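Three Bands and a Pie Contest: My Evening at the Flustthorpe Brewery Anniversary

Posted in June by Daichi Kuroda

I went for the pie.
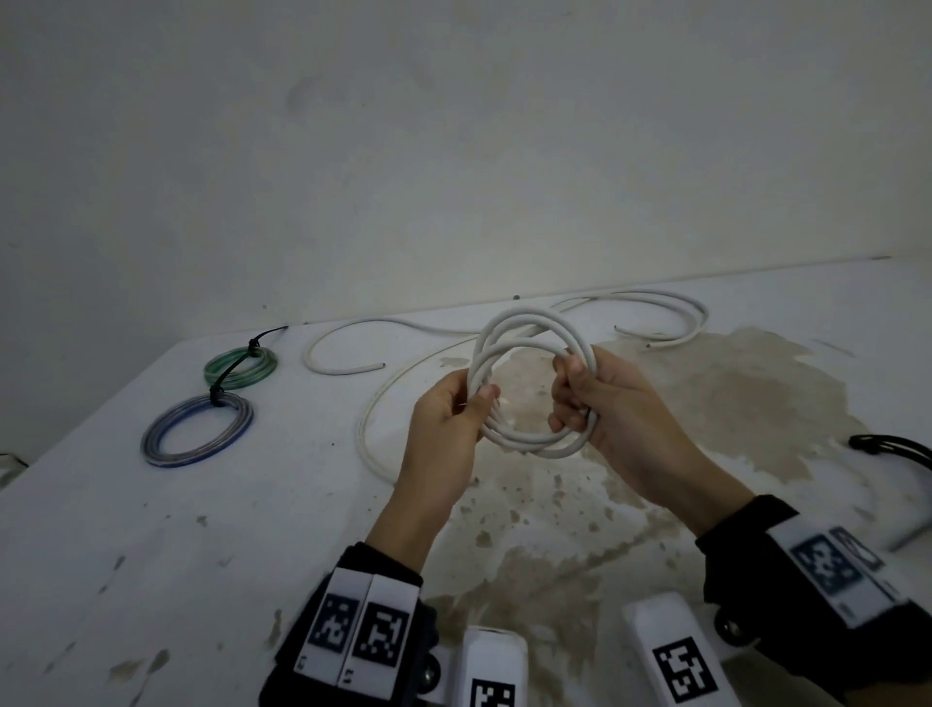
I want that on the record, as my friends have started telling people I went for the accordion. The Hirano Brewing anniversary party had been on the flyer at my coffee place for a month, and the flyer listed three bands, a pie contest and a "surprise lager." I have been drinking beer for a long time and no lager has ever surprised me, but pie I take seriously.

The party was in the parking lot behind the taproom, on a Wednesday, which tells you what the lot costs on a Saturday. Tickets were $8 and got you one pour and a paper wristband that came off in my sleeve before I'd reached the bar. The woman at the gate told me they'd sold 245 of them. By the time I'd finished my first drink I had stood behind most of those people in one line or another.

The opening act was a duo called Indeo, two brothers with one amp. They played surf instrumentals, fast ones, facing each other the whole time like they were settling something. I liked them a lot. The crowd talked through every song and then cheered wildly at the end of each one, the way you clap for a pilot. Between numbers the older brother tried to sell us a cassette. I bought the cassette. I don't own anything that plays a cassette.

Then pie. The contest had eleven entries on a folding table and the judging was done by the head brewer, a guy from the hardware store, and somebody's very stern aunt. Regular people got to eat what was left afterward, so for half an hour a fair part of Flustthorpe stood in a semicircle watching three adults chew. The aunt gave a peach pie a look I would not wish on anyone. First prize went to a sour cherry with a lattice top, and I got a slice roughly the width of a pencil. It deserved to win. Second place was a savory thing with leeks in it and I'm still annoyed.

The surprise lager had cucumber in it. Moving on.

Dalteo were the middle band and the reason the accordion rumor exists. Five people, matching vests, and an accordion player who came down off the stage during the second song and picked out audience members to play at. She picked me. There is no correct thing to do with your face when a stranger is playing an accordion at you from two feet away. I nodded. I nodded for what I'm told was a full verse. My friend has a video of it which has now been watched 600 times, and I know maybe forty people, so draw your own conclusions.

I'll say this for them, they got the lot dancing, and this is a town that doesn't dance at its own weddings. Even the aunt was tapping a foot. They did a polka version of a power ballad that should have been terrible and was only a little bit terrible.

The headliners went on at nine and were loud. I stayed for four songs, all of which had the word "highway" in them, and then my back reminded me that I'd been standing on asphalt since five thirty.

At the gate on the way out they had a big jar of bottle caps and you could guess how many were in there for a year of free growlers. I put down 3284, a number I chose with great confidence and no method. If they call, I'll take anything but the cucumber.

Next month there's supposedly a chili night with a brass band. I've already told everyone I'm going for the chili.

We use cookies to improve your experience on this site. By continuing to browse you agree to our cookie policy. Accept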